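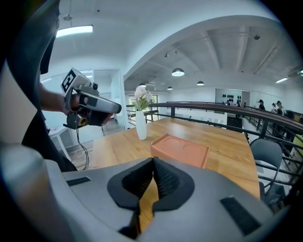 According to Delia Zapata, the household robot will have arrived on the day one of them comes upon a wet towel on a bedroom floor, sighs, and picks it up without being told which towel, which floor and what a towel is. She put this in a letter to us in September, along with a clipping that promised her a mechanical butler by the time her daughter finished school. The daughter has two children now. Delia still does the towels.

Hers was one of 103 letters we got after the last gallery, and most of them asked the same thing in various tempers: can the machines do the chores yet? So this page is about chores. Small ones. Standing a vase up, moving a tray, putting a thing back on the table where a person would have put it without breaking off the conversation.

The short answer is no, with exceptions, and the exceptions are mostly round and don't go anywhere near the stairs.

A longer answer needs a word about hands. For years the usual way to get a robot to do a job was to write down the job. This works very well for welding the same bracket all day and very badly for a kitchen, where the bracket has been left in the sink by a teenager. The newer approach is to have a person do the chore while wearing, in effect, the robot's hands. You hold a gripper in each fist, you give up your perfectly good fingers, and you tidy a table with a pair of overgrown salad tongs. The patterned squares on top let a camera work out where the tongs are. Do it enough times and, the theory goes, a machine can be taught from the recordings.

I've tried it. Within a minute I had a new respect for lobsters.

What goes first is your sense of how hard you're squeezing. I was given a paper cup and I crushed it. I was given another one and dropped it, having learned my lesson from the first. Pascual Arancibia, who was standing by with the rest of the sleeve of cups, told me that everyone does those two in that order, and that the people who get good at it are the ones who stop trying to feel the cup and just watch the rubber. He can button a shirt with the things. It takes him 18 minutes and you would not want to wear the shirt out to dinner.

On flowers

A vase is a mean thing to hand a robot. It's top-heavy once the flowers are in, slippery if it's glazed, and narrow at exactly the height where you want to grab it. The flowers get in the way of whatever is doing the looking. You and I pick one up by some method we couldn't describe in court. A machine has to settle where the vase stops and the bouquet starts, and some of the ones I've watched came down on the side of the bouquet.

On trays

Trays are kinder. They have edges, they don't roll, and they will sit there while you think. The trouble with a tray is that it lies flat, so the gripper has to come in low, and a gripper coming in low tends to meet the table first. Tilt one up by the rim and you're doing fine until it's time to put it down, at which point you find out whether you had a plan.

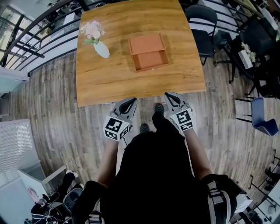 Both hands in, vase on its side, orange tray near the middle of the table.

There's a fair amount you don't get from a still, chiefly the waiting. People who do this for a living are patient in a way I associate with birdwatchers. They'll move a tray a hand's width, move it back, turn it a little, and go again. A machine that has seen a vase in one spot knows how to handle a vase in that spot. Shift it over beside the tray and you may as well have swapped it for a goat. The cure, so far as there is one, is more spots, and more tables, and somebody with strong forearms.

How much more? When I asked Pascual what it would take to get a machine to right a toppled vase about as reliably as a bored waiter, he said 3000 tries would be a nice start. I laughed and he didn't.

On the shop floor

Shops are supposed to be easier than houses. The shelves are straight, the boxes are all the same, and nobody has left a sock in the cereal. The hardware store in Ravavholm had a Jullora shelf stocker on loan when I visited, a tall, polite machine with one arm and a habit of stopping dead when a customer said excuse me to it. It was good at paint cans. It was really very good at paint cans, label forward, and I could have watched it all afternoon. Then it got to the bagged potting soil, which sags, and it held a bag up by one corner for so long that a clerk came over and took it away, the way you'd take scissors from a toddler.

The store kept a log. Out of 421 items, the clerks had stepped in for nearly all of the bags, a good share of the rope, and one garden gnome marked only as "no."

In the kitchen

The Clunska is a dishwasher loader and I wanted to like it. The one at Villalba, a restaurant with more patience than counter space, loads plates beautifully provided they've been scraped, rinsed and stood in a rack first. The cook pointed out that a rack of scraped, rinsed plates is already most of the way to being in the dishwasher. She uses it for saucers. She also hangs her apron on it, and it hasn't dropped the apron once.

So, Delia, about the towel. Cloth is the worst of all of them, worse than flowers, since it's never the same shape twice and has no idea which way is up. I've seen a machine fold a hand towel. It had been laid out flat first, by a man, who had also ironed it. The folding took longer than the ironing. I clapped anyway, we all did.

Letters are still welcome, including the rude ones. The next gallery will be laundry if I can get into the building, and drawers if I can't. Readers who own a robot that does something useful at home are asked to write in and say what, and please, not the vacuum, we've heard about the vacuum. It's under the couch.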